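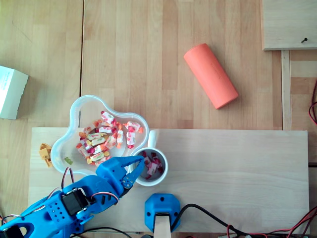
*Wrapped sweets and a white mug on the pale board.*

I've had the Polberg serving board since July, and I'm so fond of it that I've been boring people about it ever since (sorry, Parviz). I'd wanted something long enough to carry tea and a few bits out to the garden in one go, and after a lot of dithering I settled on this one from Akstead, the kitchen shop near the station.

It's lovely and smooth, and it hasn't warped, though I did leave it in the sink one evening while I was on the phone - very silly of me. I rub in a little oil whenever it starts to look thirsty and it comes up beautifully. Cheese, toast, a hot loaf, it has coped with the lot!

My grumbles are small ones. There are no handles, so you have to get your fingers right underneath, and on our old table that means sliding it to the edge first. The rubber feet come in a little bag and you stick them on yourself, and I've already lost 2 of mine down the back of the cooker. Akstead posted me a fresh set without any fuss, which was kind.

I'd buy it again, and I may well get the smaller one for my sister's birthday.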